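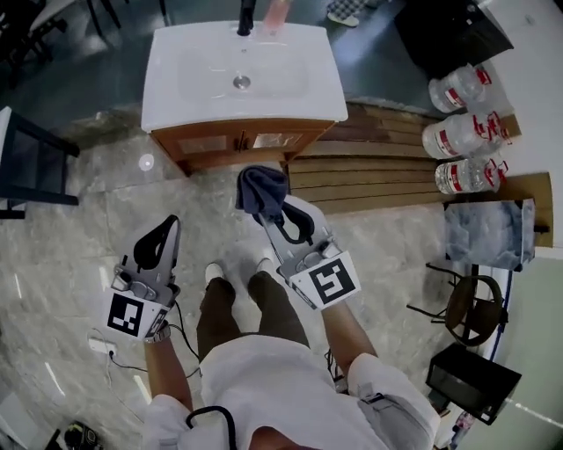

Hosar Road Walkers, Charity Walk Team

So I signed up for the long one. Some of you already know this, seeing as I've told pretty much everyone who stood still near me at the grocery store, but for the rest of you: in July I'm walking the Cundell Trail end to end with the team, all 103 miles of it, to raise money for the Gremard hospice. My goal is $2000. I have never in my life walked farther than a half marathon in one go, and that was with a long lunch in the middle (there was pie).

Blame Iona MacAulay. She did it last year with a broken toe and came back talking about sunrises. I asked her for the bad parts too and she thought for a while and said the gravel section after Tavares is "a bit long." I've since looked at the map. It's almost a whole day of gravel!

Training is going okay. I do short walks before work, one hilly one in the evening if the weather is decent, and then a long one on the weekend with whoever from the team is around. Last weekend was 15 miles, my longest so far with a full pack, out to the reservoir and back the ugly way past the quarry. Everaldo Brandão set the pace and I'd like it on record that Everaldo has very long legs. I kept up until the last hill, and then I kept up with Gervásio, who stops to look at birds, and that suited me much better.

A few things I've learned, for anyone thinking of doing something similar.

Socks matter more than shoes. I spent a silly amount on the shoes and they're fine, they're great, but the blisters stopped when I switched to thin liners under wool. I change them at lunch now, even when I don't feel like I need to. It feels like a whole new pair of feet.

Eat before you're hungry. I bonked badly on my second long walk and had to sit on somebody's wall while Severin Widmer fed me salted peanuts one handful at a time. Now I set an alarm on my phone and eat something every time it goes off. Peanut butter and banana wraps are winning at the moment. The fancy gels are losing.

And poles! I thought they were for people much more serious than me. Borrowed a pair for the downhill bits and my knees have been so happy that I haven't given them back yet – sorry, Abílio, you'll get them in August.

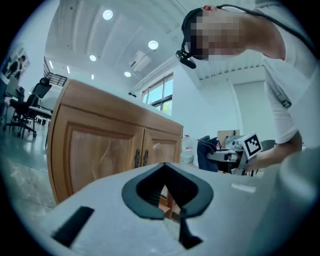 Wooden cabinet, two paneled doors.

Okay, the money side, which I find way harder than the walking. I hate asking. I put off sending the first email for almost two weeks and then sent it at 11 at night and hid my phone in a drawer. By breakfast there was already $300 on the page, a lot of it from people I hadn't talked to in years, and a couple of the messages made me cry into my oatmeal. One was from a woman whose dad was at Gremard in the spring. She wrote that the night nurses used to save him the crossword.

My own reason is my aunt, who spent her last month there. I'll write about her properly another time. She would have thought this whole plan was nuts and then driven along the route with a cooler, honking at us.

If you want to chip in, the link is in the sidebar, and small amounts are very welcome. If you'd sooner come and walk a piece of it with us, even better. The stretch into Tavares is flat and shady and there's a decent ice cream place at the end of it, so that's the one I'd pick. You need to tell Severin ahead of time so he can add you to the list for the van, and bring your own water, there's no tap until the campground.

Next long walk is the ridge loop, starting at 6 a.m. from the lot behind the library. Rain is in the forecast and I still haven't found a jacket that fits over my pack. If you have one in a medium that you don't love anymore, leave me a comment!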